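10/23/25

So I finished the Mokthorpe book last night, at an hour I'm not going to admit to my sister, and I've been walking around in a fog all day. If you've been reading this blog for a while you know I'll pick up anything with a horse on the cover. Cookbooks, tax guides, doesn't matter. *The Winter String* has a very plain gray mare on the front looking over a gate, and I bought it for her face alone (and because it was used and cheap).

It's by Juraj Malý, who spent 6 years as a groom at a trotting yard before he wrote a word of it. You can tell! He knows how long it takes to thaw a bucket. He knows that the horse you can't stand in January is the one you cry over when she's sold. There's a whole chapter about a gelding named Godico who will not walk past a wheelbarrow, and I laughed so hard I had to put the book down, because I owned that horse. Mine was called Koubek and his thing was mailboxes.

Koubek was my first. I was thirty-four, way too old to be somebody's beginner, and he was 942 pounds of opinions. I bought him from a man named Vlastimil Murín who told me straight out that I'd fall off before the month was over. I fell off three times the first week. Vlastimil drove over, watched me get back on, and said my hands were too busy. I was so mad about that — and then I spent the next several years finding out what he meant by it.

Anyway, the book. It isn't perfect. The middle drags, there's a long stretch about a lawsuit over hay that I skimmed, and the translator uses "halter" and "bridle" like they're the same thing, which made me grind my teeth. But the last forty pages are just a man and an old mare going for walks, and I didn't want them to stop.

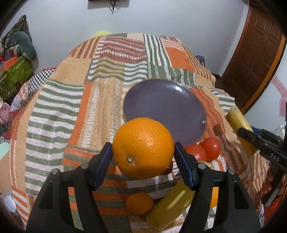
## What I'm reading next

I have a stack, of course. On top is a memoir from a tiny press called Piltell, written by a woman who rode the mail route in her county the year the roads washed out. It's short and it has maps in the back, and I love a map. Under that is a training book I've started twice and quit twice at the same diagram of a shoulder-in. Third time, maybe.

Also, a few of you asked whether I'm still working on my own Koubek stories. Yes, slowly. I've got 1,417 words of the mailbox one, and I like almost half of them. My plan is to get up before chores and write until the coffee's gone. So far that's happened twice.

If you've read *The Winter String*, please write and tell me what you thought of the ending, but put a warning in your subject line, since my sister borrows my laptop and she's only on chapter four. And if you know of any good horse books where the horse is still alive on the last page, send those too. I could use one.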